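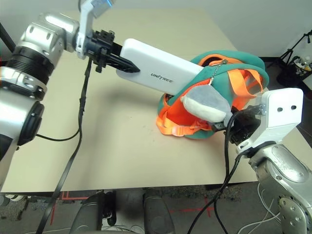
Packing order matters more than bag volume, and most of the complaints we took at the Partington desk last year came down to order. A bag of ordinary day size will hold everything on the standard list with room left over, provided the dense items go in first and the opening is held wide while they go in. The power bank is the item to think about. It is a flat rectangular block, heavy for its size, and people tend to put it in last, when the only space left is at the top. Held at a slant, as with the white one at the mouth of the green bag, it needs to be turned upright before it reaches the bottom, otherwise it lies across the load and everything after it sits on a slope. The orange lining helps with the turning, as a pale block shows up well against it. Pause before going on.

Slide 2. Scope of the talk.

State the limits early. I am covering the day bag as issued or bought for staff who travel between sites and return the same evening. Overnight bags are in Maxine Donnelly's session after the break. Wheeled cases are not covered by either of us. Questions about reimbursement go to Glenys Grimshaw at the back of the room.

The material comes from the bag check carried out at Partington and Plalholm in March. We looked at 186 bags. Two were withdrawn by their owners before weighing, so every figure in the talk is out of 184. If anyone has the printed summary with 186 in the second table, that is the earlier version and should be thrown away.

Slide 3. How the check was done.

Keep this short. Each bag was weighed closed, then opened on a table, photographed from above, unpacked in reverse order and the order written down. Lachlan Rewi did the weighing at both sites with the same scale. Vaughan Bolger wrote down the order. The owner was present throughout and was asked not to tidy anything first. A few plainly had.

We recorded three things: the position of the heaviest item, the position of anything with a battery in it, and whether any strap was caught in the zip. The third was added on the first morning, after the fourth or fifth bag would not open properly.

Slide 4. Where the power bank was found.

Read the three categories from the slide. Do not read the percentages aloud, they are on the handout.

Category one, outer pocket. This was the most common. The pocket is easy to reach, which is the whole attraction, but it puts a hard block on the outside of the bag, where it takes every knock against a door frame or a train seat. It also pulls the bag away from the wearer's back. Tala Karam measured the difference on a weighted dummy and can be asked about the method. My summary is that it is small with one power bank and noticeable with two.

Category two, top of the main compartment, loose. The next most common. The block works its way down during the day and comes to rest on whatever is softest, generally lunch.

Category three, bottom or back of the main compartment, upright. We found this in 19 bags. It is the arrangement I am recommending.

Expect the objection that the block can't be reached once packed. Answer: run the charging cable up the back panel before anything else goes in, and leave the free end at the opening. The block then stays where it is all day. One caution to give here. A power bank should not be left charging a device deep inside a tightly packed bag, as the heat has nowhere to go. If it is in use, leave the bag open. If it is warm, take it out.

Slide 5. The opening.

This slide is usually skipped in the written guide and it shouldn't be. A soft bag with padded walls does not hold itself open. The padding that protects the load also makes the mouth fold inwards, and on a table the bag will lean or roll as soon as something is pushed against it. Packing therefore takes one hand to keep the mouth open and the other to place the item. People who try to do both with one hand end up dropping the item in and shaking the bag.

Demonstrate with the sample bag. Lay it on its back panel with the opening towards the right-hand side of the room so the front rows can see in. Hold the upper edge of the lining and put the block in short end first. Turn it. Let go of the lining and show that the mouth closes over it. Then do it again without holding the lining. Do not rush the second attempt, it is the point of the slide.

If the sample bag has gone missing again, use any bag from the front row, but ask first and do not unpack it in public.

Slide 6. Straps and buckles.

Loose webbing is the main cause of jammed zips. In the check, 30 bags had at least one strap end inside the compartment. In most cases the owner had put the bag down on its straps, opened it, and folded the webbing in with the first item.

The procedure is as follows. Before opening the bag, pull all the straps to the outside. Fasten any buckle that has a partner, so that the two halves hang together and neither can fall in. Shorten anything that reaches past the lower edge of the table. Bright webbing is an advantage, as it can be seen against most linings, though where the webbing and the lining are the same colour the advantage is lost and it is better to check by hand.

Mention the waist strap. Few people use it on a day bag. Those who don't should either take it off, if it is the removable type, or fasten it behind the bag.

Slide 7. Charms, key rings and tags.

There will be some amusement at this slide. Let it pass and carry on.

A soft charm on a short chain does no harm in itself and has one practical use, in that it tells the owner which bag is theirs on a crowded rack. The difficulty is position. If the chain is fixed close to the opening, the charm hangs in front of it and is carried inside with the next item, where the chain lies across the zip track. Ball chain is the usual kind. It is weak at the connector and will generally part before the zip is damaged, but the balls then have to be picked out of the bottom of the bag.

Recommendation: move the charm to the haul loop or a side strap. We are not asking anyone to remove one. The first draft of the guide did ask, and the replies from Plalholm were lengthy.

Metal key rings are a different matter. They scratch screens and should be in an inside pocket or on the clip, if there is one.

Slide 8. Recommended order.

Read this one out in full, slowly, as people write it down.

Straps out, buckles fastened.
Cable up the back panel, free end at the opening.
Power bank, short end first, turned upright against the back.
Laptop or folder, directly in front of it.
Anything in a hard case.
Clothing, folded to the width of the bag.
Food, in a closed box, on top of the clothing.
Keys, pass and phone in the small pocket.
Charm clear of the zip. Close.

The laptop sleeve changes the third and fourth lines. Where the sleeve is fixed to the back panel, the laptop goes in the sleeve and the power bank goes in front, at the bottom, with a layer of cloth between the two. Do not put them in contact. The corner of a power bank will mark a laptop lid within a week of daily travel, and I have brought mine to show.

Slide 9. Comparison of bag types.

Two bags were on loan for the check, the Genidach with a single compartment and the Grarneo with a divider. Both passed. The divider makes the order easier to keep, since the heavy items have a section of their own, but it takes up space and makes the opening narrower on each side. The single compartment is quicker to pack once the order has been learned, and slower before that.

I have no preference worth recording. If pressed, say that the desk will continue to offer both, and that the choice depends mainly on whether the person carries a laptop every day.

Do not be drawn on colour. The only remark I would make is that a light or bright lining is better than a black one for finding small items, whatever the outside of the bag looks like.

Slide 10. Unpacking.

Allow two minutes. Unpack at the end of each day, on a table and not on the floor, and leave the bag open for the evening. Charge the power bank outside the bag, on a hard surface. Put it back in the morning as the first item, before breakfast things are out and the table is needed for something else.

Crumbs. Turn the bag out over a sink once a month. Padded fabric should be wiped with a damp cloth and dried open. Lachlan has a note on what happened to the one that went through the machine.

Slide 11. Questions.

Likely questions, with answers.

Is there a weight limit? There is none in the guide. The desk will weigh any bag on request.

Can two power banks be carried? Yes, side by side and upright, with cloth between them. For air travel, check with the airline beforehand.

Does the order apply to a bag carried on one shoulder? Lines one to five do. After that it makes little difference.

Will the check be repeated? Planned for next March, same two sites, with strap position recorded from the first bag.

Handouts are on the chair by the door. Collect the sample bag before leaving the room.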